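Six Taps and a Lot of Questions

8/10/18

The owner of Prothero Brewing would like you to know that there is no story behind the name. "It was on the building," she says. "The sign was already paid for."

I had come to Brodness expecting a story anyway. Every small brewery seems to have one now, usually with a grandfather in it, and I have heard enough of them to be wary. So it was a relief, for a few minutes, to sit in a cold taproom with a woman who seemed uninterested in telling me one. Then she started in on the yeast.

Prothero claims that its house strain comes from the old Lirnby brewery, which shut its doors long before anyone in this business was born. The labels say so. The menu says so. The T-shirts, which cost more than I would pay for a T-shirt, say so on the back. I asked how she knew.

"The man who gave it to me said it was," she said.

Did he have any paperwork?

"It was in a jar."

I asked if a lab had ever looked at it. She said one had, and that the report called it a clean English-type ale yeast with nothing unusual about it. She took this as support. I pointed out that the same could be said of something you buy in a packet. She thought it over while she wiped down the bar.

"Sure," she said. "But I didn't buy it in a packet."

The beer is the better argument. Prothero makes a dark mild at a strength most places gave up on years ago, and it is very good – dry, a little nutty, with none of the chocolate syrup taste that people now seem to want in anything brown. She brews it on a small system she bought secondhand from a restaurant in Gorndale, and she has 13 wholesale accounts for it, mostly bars within an hour's drive. The mild is the reason I wanted to talk to her. It is also, by her own account, the beer that loses money.

"The hazy one pays for it," she said. "I don't drink the hazy one. I don't have to. I have to sell it."

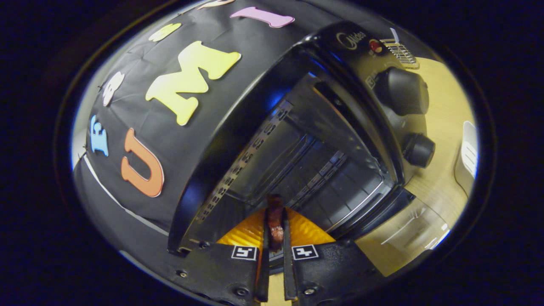

Drinks & Taprooms Desk

She worked in distribution before this, first riding along on a truck and later in an office, building spreadsheets that told other people what to put on the truck. It left her with a low opinion of spreadsheets. She still keeps one. Last year it told her the brewery had filled 3343 kegs, a figure she offered without my asking and which struck me as high for the size of the room.

I said so. She laughed.

"That counts the small ones," she said. "If you only count full-size kegs, it's a lot less. Everybody counts the small ones."

How much less?

"A lot."

This is the kind of number that ends up in newspaper stories about the craft beer boom, and I include it here with that warning attached. She was at least willing to say what was in it. Two other brewers I called in the county gave me keg figures and went vague when I asked what size they meant.

We talked for a while about the expansion. Prothero has signed a lease on a second space in Gorndale, in what used to be a tire shop, and plans to open it in November with a kitchen and a patio. I have watched several breweries do this. The first room works because the owner is in it every night and the rent is low. The second has a kitchen, a manager and a loan, and the owner is in neither place long enough to notice the draft lines need cleaning.

"You think it's a bad idea," she said.

I said I thought it was a common one.

"My accountant thinks so too. But I've got six taps here and I can't get any more through that wall. I turn people away on Saturdays. What would you do?"

I said I would probably raise the price of the hazy one.

"I did that," she said. "They kept buying it. That's how I got the deposit."

She is harder to pin down on the subject of local ingredients. The chalkboard by the door promises "Brodness-grown hops," and there is a small plot of them behind the building, climbing up some twine. I asked how much of the beer they went into. One batch, she said, in the fall. And the rest of the year?

"The rest of the year they come from where everybody's come from."

So should the chalkboard say that?

"It's a chalkboard," she said. "It's got room for about four words."

I don't want to be too hard on her. She answered what I asked, which puts her ahead of most people who have invited me to admire their tanks. When I brought up the contract brewing – a portion of the canned beer is made at a larger plant outside Lirnby – she did not pretend to be surprised that I knew. She said it was roughly a third of the cans, that the recipe is the same, and that the water isn't. She can taste the difference. She doubts many customers can, and she has never tested it.

"Why would I want to know that?" she said.

It seemed to me like exactly the sort of thing a brewer would want to know, but I have never had to make a payroll.

Before I left she poured me two small glasses of the mild, one from the tap and one from a contract can, and set them down without saying which was which. I picked the left one as hers. She said I was right. I have no way of checking, and she had already put the can in the bin.

Prothero Brewing is open Thursday to Sunday in Brodness. The mild is $6 a pint. The T-shirts are $33.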